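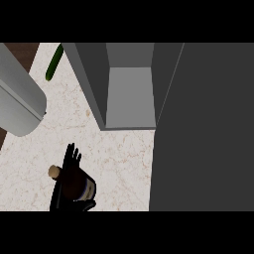

Salar wrote that anyone going to the Lilum open day should ask what the robot does when it drops something, and I'd like to know if anybody got a reply to that.

I've been offered a place on the next visit at the Briravville site, in May. It takes most of a day and costs 60 pounds with lunch, so I want to know what I'd be paying for. The leaflet says "see our kitchen hand at work". Their own web page shows the kitchen as a computer simulation, with a black hand holding a corked bottle over a marble worktop, and a cucumber further back. Fine, but is that what you get on the day as well, a screen? Or is there a real arm in a real kitchen? I cook for a living and I've sat through enough sales talks. Has anyone been who isn't trying to sell me something?

Posted by stockpot_sid

Serena Serra

I went on 22nd March. You get both, but not in equal amounts. The morning is nearly all simulation, on a big screen in a room with not enough chairs. The man doing the talk was pleasant and knew his stuff. He told us they had run the bottle task 336 times in the simulator and he called 340 attempts "a round number to aim for", which didn't strike me as very round.

After lunch you go through to the workshop and there is a real hand on a real arm. It did two tasks while our group was there. It picked up a bottle and put it down again, and then it did the same with a different bottle. No pouring, no cork coming out. When I asked about wet glass I was told that was "a later stage". I asked Salar's question too, near enough word for word. They said it stops and waits for a person. So you would still need the person.

What I couldn't get out of them was how much of what it learns on screen carries over to the workshop. They said "a good deal". I asked for a figure and was offered a brochure.

Is it worth the money? If you like machinery, perhaps. The staff let you stand quite close and didn't rush us. If you want to know whether it could do a shift in your kitchen, you'll come home with the same opinion you left with. Take a jumper, the workshop is freezing. Parking is at the back, past the second gate, and the sign for it faces the wrong way.

Caruso

never been but a mate went to one of these and said lunch was sandwiches. for that price I'd want it hot. all these demos are the same, they show you the easy bit

stockpot_sid

Thanks Serena, very useful. I might write and ask if they'll let me bring my own bottle, an oily one. If they say no I'll keep my money.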